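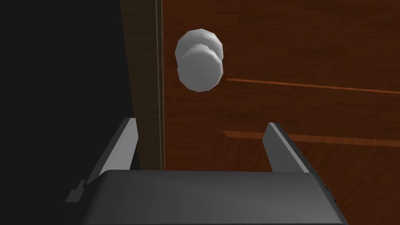
Door finish, reddish-brown, two orange streaks in the grain.

29 September 2025

Driver regrips and swingweight, club bench.

Picked up where I left off in August. Three heads on the bench: the Vidmar 46 in. build, the older Roltoto, and the demo Favonholm that came back with a rattle. Dalva Quintana wants the Vidmar first so she can hit it before the demo day.

Pulled the old grip on the Vidmar. Tape underneath had gone to powder near the butt, took a while with the hook blade. Two wraps of new tape, then the Nurketetti cord grip. Logo down, the way Dalva likes it. Left it clamped to set.

Weighed the finished club at 333 grams before the swap, did not weigh after. Need to go back and do that, the cord grip is heavier than the one that came off and the swingweight will have dropped a point or so. If it reads too light in the head, try the next screw up in the heel port before reaching for lead tape.

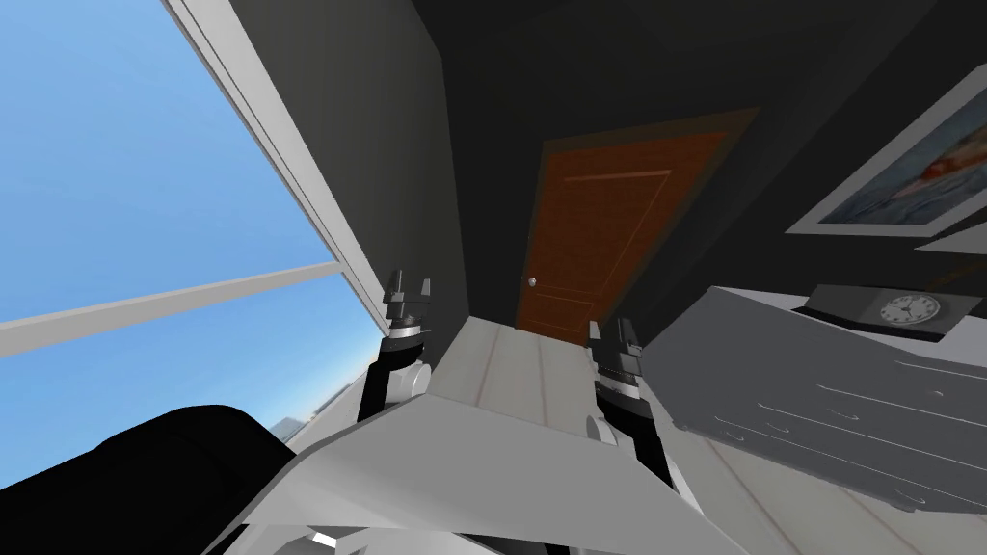
The Roltoto is the one giving trouble. Ferrule has crept up the shaft and there is a gap I can get a fingernail into. I want to refinish the crown on it as well while it is apart. The owner asked for something warmer than black, and the orange-brown on the door against that charcoal wall is close to what I would try, with the sole left dark. Would have to be a thin coat or it will chip at the leading edge like the last one. Ask him before mixing anything.

Heated the hosel and the head came off with a quarter turn. Epoxy inside was brittle and patchy, bare on one side. Cleaned the bore with the wire brush, abraded the tip, wiped both. Not gluing until the paint question is settled.

Favonholm rattle: loose blob of epoxy in the head, I think. Shook it over the tray with the port screw out and got nothing. Squirted a little rat glue in and stood it toe down overnight. Check by tapping, and if it still rattles send it back to them.

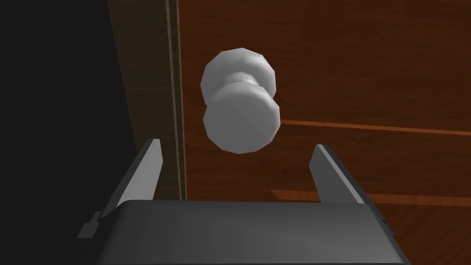
To do

- Weigh the Vidmar and write swingweight on the ticket
- Order 21 ferrules, the short ones, and more than one roll of tape
- Phone the Roltoto owner about color
- Bench log: Favonholm is ticket 576, was entered under the wrong name
- New blade for the hook knife

Club bench notes. Questions to Dalva Quintana at the shop counter. Back to top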